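Week 2 - Cleaning of food contact surfaces

Notes for the evening group, Food Handling Basics, Avosmont. Please read before the practical. The reading from last week (storage temperatures) is still needed for the test.

**Two words we must keep separate**

*Cleaning* takes away dirt, grease and food pieces. *Sanitising* lowers the number of living germs to a safe level. A sanitiser works badly on a dirty surface, so the order is always clean first, then sanitise. In the written test many students use the two words as if they were the same, and they lose marks for it.

**What is a food contact surface?**

Any surface that food touches in normal use: boards, knives, bowls, the bench, slicer blades. Also any surface that can drip onto food. Handles of fridges are not in this group, but they are touched by hands all day - we come back to them in week 5.
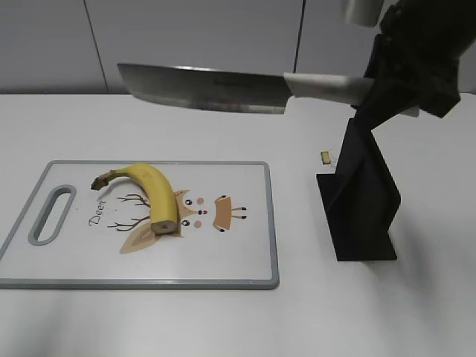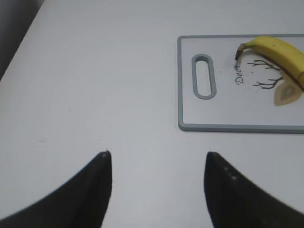
Cutting board with the word "Deer", both views.

**Gholamreza Bagheri**
Course instructor, Malabanan Kitchen School

**Steps for the bench and boards**

1. Scrape off the food pieces into the bin.
2. Wash with warm water and detergent. Use a brush for grooves and edges.
3. Rinse with clean water.
4. Apply the sanitiser and leave it for the time on the label.
5. Air dry. A tea towel can bring germs back.

**Fruit and vegetables**

Whole fruit is washed under running water before we cut it, also when we don't eat the skin. The knife goes through the skin and carries what is on it to the inside. Ready-to-eat food is never cut on a board which had raw meat on it, unless the board was cleaned and sanitised between.

**Mixing exercise**

The sanitiser in our practical is made to 200 ppm from a stock of 2000 ppm. You need 610 mL of the finished solution. Calculate how much stock and how much water, and show your working. Colour of the test strip is compared at the sink, in good light.

**For next time**

- Read pages 13 to 19 of the course book.
- Bring closed shoes and something to tie back long hair.
- Ayane Aoki and Sota Oda present their cleaning schedule first.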